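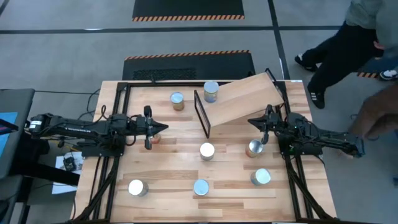 I grew up on canned food, and I'm tired of hearing people apologize for it. Green beans, peaches, soup, all of it. Last November I carried a bag of cans into a potluck in Jirport and a guy actually winced!
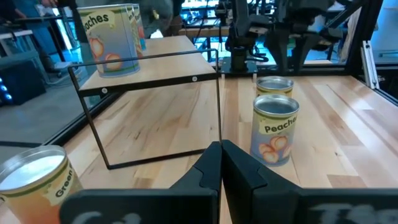
Look, I like a farmers market as much as anyone. I go to the one in Esano when I can. But it's a 50 mile drive, the beans cost 4 dollars a bag, and half of them go limp in my fridge before I get to them (my fault, I know). A can waits for you. It'll wait through a bad week, a sick kid, a late shift – whatever you've got.

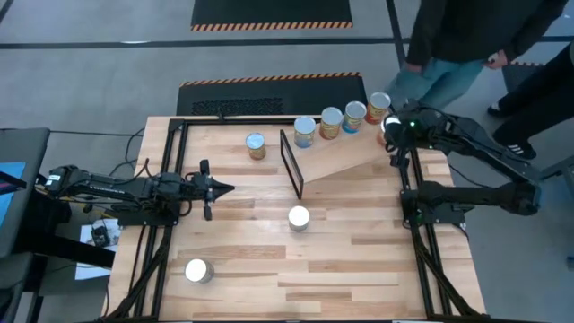
And the taste thing? Drain them, rinse them, get some butter and garlic going in a hot pan. My neighbors ask for seconds. I do think the salt is too high in plenty of soups, and I'd love to see more low-salt ones on the shelf at Fodon.

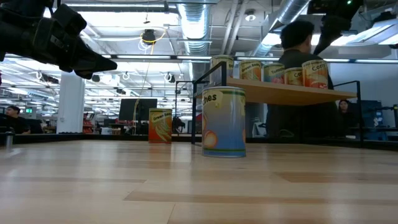 What I'd like to see change

Food drives should quit treating cans as the stuff you get rid of. Give the good peaches. Give the brand you'd buy for yourself, and throw in a can opener while you're at it – a lot of kitchens don't have one that works.

Posted 03/07/2022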